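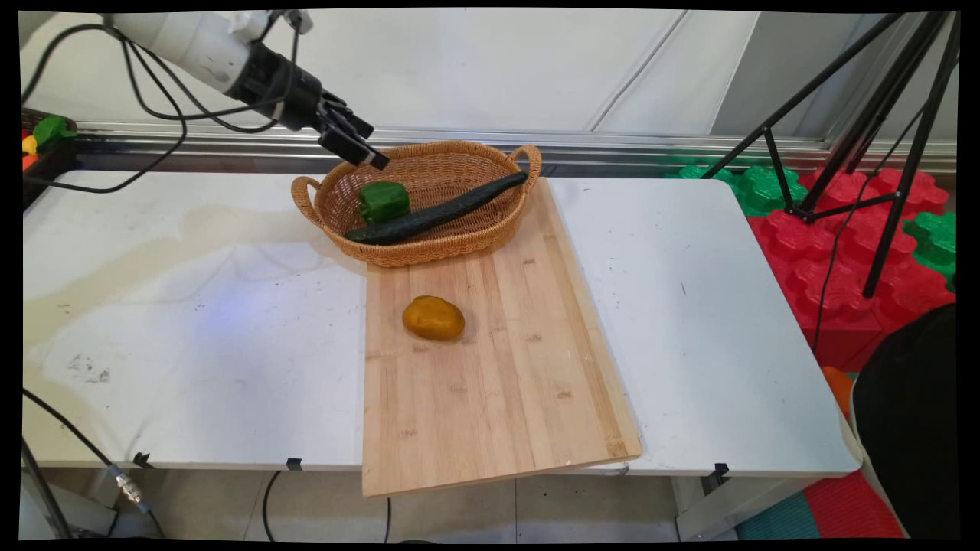 I stopped keeping vegetables in the crisper drawer last December. Things went in there and came out two weeks later as soup, and not the good kind. Now whatever I plan to use in the next day or two goes in a wicker basket, and the basket stays out where I can see it.

This week that means a green pepper and a cucumber. Potatoes come up from the cupboard one or two at a time, when I need them. They keep longer in the dark, so I don't leave the whole bag out.

The basket is oval with a loop handle on each end. I paid 10 dollars for it at the Plilia flea market. I shake it out over the sink on Sundays and wipe it with a damp cloth. I tried lining it with a dish towel for a while, but the towel held crumbs and I gave up on it.

The cutting board is bamboo and bigger than I thought I wanted. My old one was plastic, and half of every onion ended up on the floor. With a long board I can chop at one end and push things up to the other. It does take up a lot of room on a small table. I oil it when it starts to look dry and I don't leave it standing in water. It gets washed by hand.

The table is white, which I would not pick again. It shows everything. Baking soda paste takes off some of the smudges if I let it sit. The older stains stay — I have quit scrubbing at those.

Supper tonight is the pepper and a potato, diced small and fried in a covered pan over medium heat, lid off at the end so the potato browns. The cucumber gets sliced with salt and vinegar and goes in the fridge for 60 minutes first. I might add an egg.

Filed under: Kitchen, Small Spaces

Recent posts
Cleaning out the pantry shelf
Two months with the Mastus kettle
Soup from the freezer
What I keep under the sink

Contact | © 2024 Drerex Kitchen Notes | Back to top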